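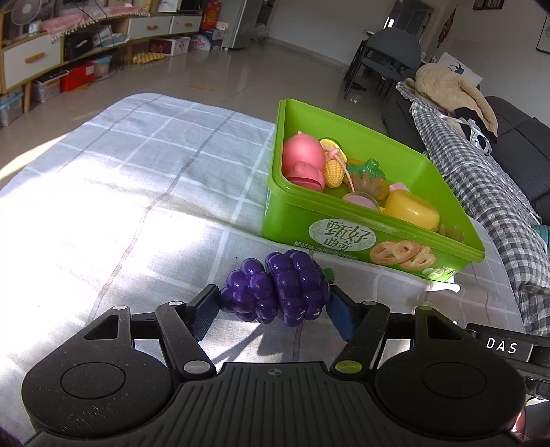

I set mine up in one sitting, added every country I could think of, and by the next morning I had so many alerts about the Vellier talks that I turned the whole thing off, so please tell people to start small. A reader sent us that after the last edition of this guide came out, and we have rewritten the section with the comment taped to the wall.

Section 4. Setting Up Your First Watch

Pundaner User Guide, version 3
Last revised 1 Feb 2017

In Pundaner, a "watch" is a standing request to follow one piece of foreign affairs for you: a treaty under negotiation, a border dispute, a round of sanctions, a peace conference that keeps getting postponed. You tell it what you care about and which kinds of sources you trust, and it gathers the statements, draft texts and news reports in one place and puts them in date order. You can have as many watches as your plan allows, but please make one first and live with it for a week or so. You'll learn a good deal about how you like to read.

We'll use the Vellier talks all the way through this section. If you'd like to follow along exactly, the Vellier material comes already loaded in the Practice folder, and nothing you do in there will touch your real watches. Poke at it as much as you please!

Before you begin

You need a confirmed account (Section 2) and at least one reading language chosen (Section 3). If you skipped Section 3 because you only read English, do go back for a minute. Leaving the language box blank tells Pundaner to bring you everything in every language, and a foreign ministry can put out the same statement in six of them before breakfast.

4.1 Creating the watch

1. Sign in and click Watches in the left column.

2. Click New Watch. A blank card opens.

3. Type a name in the top box. Use whatever you'd say out loud to a friend, such as "Vellier talks." The name is only for you and has no effect on what gets collected.

4. In the Subject box, type the official name of the treaty, agreement or meeting if you know it. If you don't, type a few plain words and wait a moment for the suggestions to drop down. Choose the closest one.

5. Under Parties, add the governments or organizations taking part. For your first watch, stay with the ones sitting at the table. Neighbors, allies and interested bystanders can all be added later, and in a long negotiation you will probably want some of them.

6. Set a start date. January is what we used for the practice watch, and you'll see the first batch of position papers come in from there.

7. Click Save. The card turns from gray to green when the first search is finished.

Note: A first search brings back up to 200 items. If there are more than that waiting, Pundaner keeps the newest ones and shows a small link marked Older at the bottom of the list. Nothing has been lost, and clicking the link brings in the rest.

Caution: Changing the start date after you have saved will rebuild the list from scratch. Your stars and notes stay put, but anything you had marked as read goes back to unread. We know this is a nuisance, and it is on our list.

4.2 Choosing your sources

This is the part where people either rush or get stuck for an entire evening. There are four source groups, and you can turn each one on or off.

Official texts: treaties, drafts, joint statements and voting records.

Government voices: press briefings, speeches, ministry notices and interviews given by officials.

News reports: newspapers, wire services and broadcasters.

Opinion: columns, editorials, think tank papers and blogs.

1. Open your watch and click Sources.

2. Turn on Official texts and News reports. Leave the other two off for now.

3. Click Preview and read down the first page.

4. If it feels thin, turn on Government voices and preview again.

5. Click Keep These when you're happy.

Opinion is the group that fills a list fastest. A single hint from a president-elect or an incoming prime minister about reopening an old agreement can bring in 100 columns over a weekend, many of them answering one another. By all means turn it on if commentary is what you enjoy (several of us do), but consider giving it a watch of its own so that the draft texts don't get buried underneath.

Note: Pundaner does not rate sources as left, right, friendly or hostile. We get asked for this a lot. What it does show, in small type under each headline, is who publishes the source and who pays for it, where that is publicly known. Click the publisher's name to read more.

4.3 Setting alerts

Alerts are off until you turn them on, and you may find you never want them. Plenty of people simply open Pundaner with their coffee.

1. Open your watch and click Alerts.

2. Choose Daily Digest, Weekly Digest or Right Away.

3. If you chose Right Away, set the daily limit. It starts at 40, and you can bring it down as low as one.

4. Tick Quiet Hours and fill in the times you'd like to be left alone. Check that the time zone printed beside the boxes is yours. Talks held on the other side of the world have a way of ending at three in the morning where you are.

5. Click Send Me a Test. If it hasn't arrived in ten minutes, look in your junk folder before you change anything else.

Caution: Right Away alerts go out before a report has been matched against others on the same event. Early word from a negotiation is often wrong, and a deal announced at noon may be denied by supper. Items still waiting to be matched carry the word Single in front of the headline. Please wait for that word to disappear before you forward one to your class, your newsletter or your representative.

4.4 When names don't match

Place names and family names get spelled several ways as they travel between languages. Pundaner treats Kılıçarslan and Kilicarslan as the same word, and you may type either one. For names that start out in another alphabet, the matching is less dependable. If you notice gaps, do this:

1. Open the watch and click Subject, then Other Spellings.

2. Type each spelling on its own line.

3. Click Save. New items will appear the next time the watch runs, usually within the hour.

If a spelling ought to be there for everybody, click Suggest to All and it comes to our desk in Erkville. We read these in the order they arrive, and we do write back.

4.5 Pausing or closing a watch

Negotiations go silent for months and then start up again, so try Pause before Close. A paused watch keeps its settings and doesn't count toward your plan. To pause, open the watch, click the three dots at the top right and choose Pause. To start it again, choose Resume from the same menu, and then decide whether you want the missed items brought in or skipped.

Closing a watch moves it to the Archive, where you can still read and search everything in it. It can't be reopened, though you can copy its settings into a new one with Make a Copy.

Sharing a watch with a group is covered in Section 5.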